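# Stäbchenkorb aus Kunststoff: taugt das was?

Tischdecke drunter, Korb drauf, Stäbchen daneben, so weit bin ich.
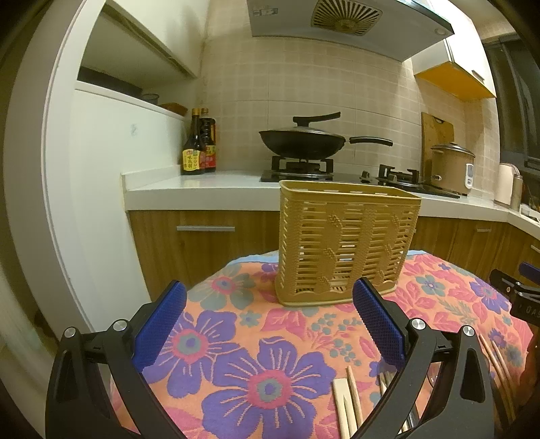 **kuechenfrust90:** Gehören Essstäbchen aus Holz in einen Kunststoffkorb oder lieber in die Schublade?

**Vikwood:** In den Korb, solange er offen ist und an den Seiten Luft durchlässt. In der Schublade nur, wenn sie vorher wirklich trocken sind. Unbehandeltes Holz nimmt Wasser auf und gibt es langsam wieder ab.

**kuechenfrust90:** Hm. Das mit der Luft liest man überall, meistens bei Leuten, die Körbe verkaufen. Prakura schreibt zu jedem zweiten Teil "atmungsaktiv". Meiner hat Querlamellen und vorne so ein Ährenmuster, das sieht nett aus, aber ich glaube nicht, dass Getreide beim Trocknen hilft.

**Jianhua Hou:** Das Muster ist Deko, die Schlitze nicht. Wichtiger ist der Boden. Hat deiner Löcher? Ohne Löcher steht unten das Wasser, und genau da stehen die Stäbchen drin.

**Tang:** Ich halte das alles für übertrieben. Meine liegen seit 3 Jahren in der Schublade, Löffel daneben, nichts schimmelt. Abspülen, abtrocknen, fertig.

**Jianhua Hou:** Du trocknest sie ja auch ab. Das macht bei uns keiner.

**Yufang Peng:** @Tang 3 Jahre dieselben rohen Holzstäbchen? Die wären bei mir längst aussortiert. Sobald die Spitzen dunkel oder faserig werden oder muffig riechen, kommen sie weg. Lackierte halten länger, aber die rutschen mir bei Nudeln.

**Tang:** Rutschen ist Übungssache. Und meine Spitzen sind hell, danke.

**kuechenfrust90:** Bitte nicht schon wieder lackiert gegen roh, dafür gibt es den anderen Faden. Zum Boden: muss ich nachsehen. Nächste Frage ist, ob man Löffel mit reinstellt. Meine Schwiegermutter sagt ja, ich finde, dann kommt man an nichts mehr ran.

**Vikwood:** Löffel geht, aber mit dem Stiel nach unten, sonst sammelt sich das Wasser in der Mulde. Stäbchen mit den Spitzen nach oben, damit die Essenden nicht im Nassen stehen.

**Yufang Peng:** Da widerspreche ich. Spitzen nach oben heißt, jeder fasst beim Rausnehmen genau da hin, wo man später isst. Ich lege sie quer auf ein Gitter, bis sie trocken sind, und stelle sie dann mit den Spitzen nach unten rein.

**Vikwood:** Wer hat denn in der Küche Platz für ein Gitter?

**Yufang Peng:** Ich. 40 cm neben dem Herd.

**kuechenfrust90:** Neben dem Herd kriegen sie bei mir nur Fett ab. Ich probiere erst mal den Korb ohne Löffel und schaue im November, wie die Spitzen aussehen. Wenn sie dunkel sind, hatte Tang recht, und das wäre mir wirklich unangenehm.

**Tang:** Ich merke mir den Faden.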